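Chapter 3
Who Gets to Decide? The Local Council and Its Powers

Before you start
You should have read Chapter 2 (elections, wards, who can stand). If you skipped it, at least look at the box on wards. You'll need it by section 3.2.

By the end of this chapter you should be able to
say what a council can do and what it can't
follow a decision from first complaint to final vote
explain the difference between a councillor and an officer
read an agenda without falling asleep (harder than it sounds)

Key words: agenda, amendment, byelaw, casting vote, declaration of interest, delegated power, minutes, motion, officer, quorum, standing orders

3.1 A row about a bandstand

Start with a case. Tevis is a small town. One high street, a river, a park with a bandstand in it. The bandstand leaks and the steps are bad. For years the council patched it every spring and left it at that.

Then an offer comes in. Nukex, a firm that makes drainage parts on the edge of town, will pay for the whole repair. New roof, new steps, new paint. In return it wants its name on the front for as long as the roof lasts, and it wants the Szabo Gardens next door closed to the public for its staff party every June.

Some people are delighted. Free roof. Others are furious – the gardens were left to the town by the Szabo family on the understanding that the gates stay open in daylight. A petition goes round the market and collects 500 signatures. The local paper runs it on the front page. A counter-petition turns up in the bakery. Letters get rude.

So who decides? The mayor? The paper? Whoever shouts loudest? Keep the bandstand in your head, we come back to it all through the chapter.

3.2 Councillors and officers

Two sorts of people work in a town hall, and students mix them up every single year.

Councillors are elected. They speak for a ward, they vote, and they can be thrown out at the next election. Most have another job, or have retired from one. In many small towns they are paid little or nothing beyond expences.

Officers are employed. The clerk, the planner, the person who sends out the parking letters. They don't vote. They aren't meant to take sides in public. They write reports, give advice, warn when something might be unlawful, then carry out whatever has been decided. Even if they think it's daft.

Back to Tevis. The offer from Nukex lands on the clerk's desk. The clerk can't accept it. Can't turn it down either. What the clerk can do is write a report: what the offer is, what it would cost the town to say no, what the old deed says about the gates. The report goes to councillors and their names go on the decision.

Not quite that tidy in real life, of course. Officers know more about the detail than most councillors ever will. A report can be written so that one choice looks sensible and the other looks mad. Good councillors know this and ask awkward questions. Lazy ones read the last paragraph and put their hand up.

Stop and think
Look back at the last paragraph. Does an officer who writes the report have power? What sort? Two or three sentences in your notebook, then carry on.

3.3 Where the power comes from

A council can't do whatever it likes. It gets its powers from national law, and if the law hasn't given it a power, it usually hasn't got one. A court can undo a decision that went too far. The old phrase for this is ultra vires, Latin, "beyond the powers". Learn it, it comes up.

Things a small town council often looks after: parks, allotments, benches, bus shelters, public toilets, the market, sometimes a cemetery or a hall. Things people think it looks after but it very often doesn't: schools, hospitals, main roads, the police. Angry people ring the town hall about potholes all day long. Wrong office, mostly.

Then byelaws. A byelaw is a local rule with the force of law. No cycling on the bowling green, no fires in the park. A council can't simply invent one over tea. There's a set procedure, the public must be told, and in many cases central government has to be happy with it as well.

And then there are plain rules of the house, which are weaker. Opening hours. Whether dogs may come into the hall. Whether a firm can hang a sign on a bandstand. These can normally be changed by a vote at an ordinary meeting, which is why a meeting with a dull agenda can suddenly have a queue outside it.

3.4 The meeting itself

Nothing is decided until it's on an agenda. The agenda has to be put up in advance, usually at least 3 clear days before. Clear days means you don't count the day it goes up or the day of the meeting. Examiners like that one.

At the start, the chair checks there's a quorum. That's the smallest number of members who must be in the room for the vote to count. No quorum, no meeting, everyone goes home.

Next, declarations of interest. If a councillor stands to gain from something, they must say so, and in most cases leave while it's discussed. In Tevis one councillor works part time for Nukex. Easy, she declares it and goes out. Another has a brother who drives for them now and then. Less easy. Section 3.7 has a whole exercise on this.

Then the public get their turn. Not a right to vote, and not a debate. A short slot, a few minutes each, spoken to the chair. The Tevis standing orders allow 30 minutes in total. On the night of the bandstand 39 people put their names down to speak. You can do the sum. The chair can extend the time if members agree, or take one speaker for each side, or stick to the rules and be hated for it.

After that, a motion. Someone proposes, someone seconds. No seconder and it falls. Once it's been seconded members can talk about it and try to change it – a change is called an amendment, and amendments get voted on first. At Tevis the motion was to accept the offer in full. The amendment was to accept the money and the sign but keep the gates open. Hands up for the amendment: a tie.

With a tie, the chair has a second vote, the casting vote. Some chairs use it however they please. Others follow the custom of leaving things as they are, so that a big change never goes through on one person's say. We'll leave the chair of Tevis sitting there with the pen in hand until section 3.6.

3.5 The written record

Minutes are not a script of who said what. They record who was there, what was proposed, what was decided. Often very short. An hour and a half of shouting can come out as one line: "Members discussed the item at length."

Many councils now put agendas and minutes online. Tevis uses a records system called Plenia, where anyone can type in a word like "bandstand" and get every decision going back years. Handy for residents. Handy for reporters too, and for people planning to stand against a sitting councillor.

An extract, as it appears there:

2024-03-19. Item 7. Bandstand, offer of repair. Report of the clerk received. Two declarations of interest made. Public session extended by agreement. Amendment proposed and seconded. Votes equal. See over.

Notice what's missing. No names of speakers, nothing about the mood, no word of the petition even though half the room had signed it. A petition can push councillors, scare them even, but it doesn't bind them. The vote does.

Activity 3A
Find the latest minutes for your own council. Pick one item. Write down who proposed it, what was decided, and one thing you would like to know that the minutes don't tell you.

Activity 3B
In groups, hold the Tevis meeting. You need a chair, a clerk and at least five councillors, the rest of the class are the public. Push the tables togther before you begin and put the clerk next to the chair. Agenda goes round first. The clerk keeps the minutes by hand and reads them back at the end, and the class votes on whether they are a true record.
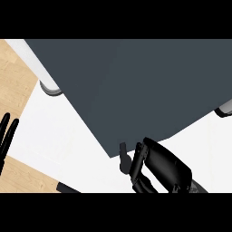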